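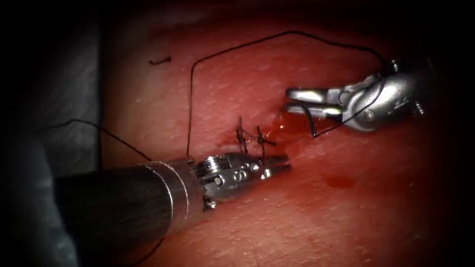 Chaimae Hamdy planteó en la última consulta previa a la contratación si las demostraciones de sutura podían entregarse ya segmentadas por gesto, puesto que su equipo había tenido que anotar a mano la totalidad de un lote anterior adquirido a otro proveedor. La respuesta es afirmativa: la segmentación forma parte del suministro ordinario de la estación **Plovance**.

## Estación de registro Plovance para sutura con dos instrumentos

Plovance es un equipo destinado a la captura de demostraciones teleoperadas para el entrenamiento de políticas de aprendizaje por imitación. Registra de forma sincronizada el vídeo de una cámara fija y la cinemática de ambos brazos, incluida la apertura de las mandíbulas. El hilo de sutura negro sobre tejido rojo ofrece un contraste adecuado para los modelos que deben seguir su recorrido, también cuando forma lazos amplios entre un instrumento y otro.

### Contenido del suministro

- Unidad de adquisición Jadell, con reloj común para vídeo y cinemática.
- Soporte de cámara fija con bloqueo de posición.
- Programa de anotación Ouali, en español y francés.
- Juego de referencia con 242 demostraciones revisadas.
- Licencia de uso para 2 puestos de trabajo.

### Anotación

Ouali distingue 13 gestos, entre ellos la toma del hilo, el paso entre instrumentos, la tracción y el cierre del nudo. Cada demostración se conserva íntegra. Los intentos fallidos no se eliminan; se marcan como tales y pueden excluirse en la exportación.

La presencia de líquido brillante, los reflejos puntuales del tejido y los fragmentos sueltos de hilo se consignan en un campo aparte, disponible como filtro.

### Requisitos de instalación

La estación requiere una mesa estable y acceso a la salida de datos de la consola. El puesto de captura debe permanecer sin modificaciones durante cada serie, que admite un máximo de 40 demostraciones. Finalizada la serie, deberá repetirse la calibración de la cámara.

### Condiciones de uso

El equipo se destina exclusivamente a investigación y desarrollo. No constituye un producto sanitario ni debe emplearse en la asistencia a pacientes.

Las solicitudes de presupuesto se dirigirán al departamento comercial de Lallasby. Las unidades reservadas antes de enero incluyen la formación inicial del personal de anotación.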